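Ticket 1423
Queue: Practice Systems
Subject: Conflict check returns "no match" for a party we are suing
Status: Reopened
Priority: High
Matter: Polák v. Dumance

Opened by the litigation desk, 9:10 a.m.

Ran a conflict check on Dumance before taking a call from a possible new client. Hadenik came back with "no match." Dumance has been the opposing party in one of our open matters since December. It should have lit up like a Christmas tree. A paralegal happened to recognize the name, so the call was put off and no confidential information changed hands.

Please treat this as more than a search glitch. If the check can miss a party in active litigation, we can't rely on any clearance memo it has produced.

Vendor reply, 10:25 a.m.

Thank you for contacting Hadenik Support. Our logs show the search service was healthy at the time of your query. This type of result is usually caused by a spelling difference. Please clear your browser cache, confirm the spelling, and try again. We are marking this ticket as resolved.

Reopened by the firm, 10:40 a.m.

Spelling confirmed by copying the name straight out of the caption on the filed complaint. Cache cleared on two machines. Same result on both. I'd like to know how a browser cache would remove a defendant from a database on your server, but I'll settle for somebody reading the ticket before closing it.

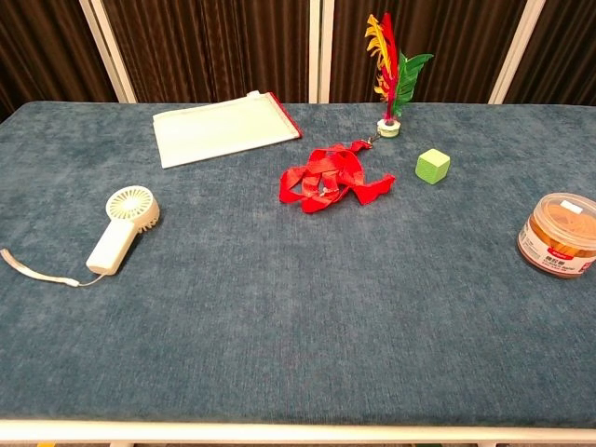

Radek Brabec
Conflicts and Records Manager

Notes from my own testing follow. I'm putting them here so they don't get lost if the vendor closes this again.

Test 1. Searched "Dumance" with all filters off. No match.

Test 2. Searched by matter number. The matter opens fine, and Dumance is listed on the parties tab as defendant. So the record exists and I can read it. The search just doesn't find it.

Test 3. Searched "Polák" with the accent. No match. Searched "Polak" without it. One match, an old estate file that was closed years before this case. Our current client isn't coming up either, which rules out the vendor's spelling theory as far as I'm concerned.

Test 4. Added a dummy party to a test matter and searched for it right away. Found. Deleted it afterward.

New entries get indexed, then. Something happened to a batch of older ones. My first guess is the import from Preria, the system we used before this one. We were told that import finished with no errors. I asked for the import log when we went live and was sent a slide with a green check mark on it. I asked again this morning.

Vendor reply, 1:15 p.m.

We have escalated to our data team. They advise that the Preria import completed successfully and that all matters were transferred. Could you confirm whether the user has the correct permissions to view the matter?

R. Brabec, 1:30 p.m.

See Test 2. I opened the matter. Permissions are not the problem. "All matters were transferred" also doesn't answer what I asked, which was whether all parties were indexed. Please send the log file itself.

Vendor reply, 3:50 p.m.

Log attached. The data team has identified 400 party records with the status "imported, pending index." These records were set aside by the import tool and can be viewed but not searched. A reindex has been queued and should fully correct the issue.

R. Brabec, 4:20 p.m.

"Should" is doing a lot of work there. The same tool reported success the last time. Before I accept a fix I want:

- the list of all 400 records, with matter numbers
- the reason the tool set them aside
- written confirmation of whether accented and plain spellings will both return a match
- a visible warning on the search screen whenever records are waiting to be indexed

Reindex finished at 5:05 p.m. Retested. "Dumance" now returns the matter. "Polák" returns the client. "Polak" still returns only the estate file, so the accent question is open whatever the data team says.

Workaround until further notice: every new conflict check gets run in Hadenik and again by hand against the old Preria export, with and without accents. Both results go in the file. Intake has been told that no engagement letter leaves the office on a Hadenik clearance alone. Clearance memos issued since the switch will be rerun, starting with litigation.

Vendor has asked to close. Declined. Ticket stays open pending the list and the answer on accents.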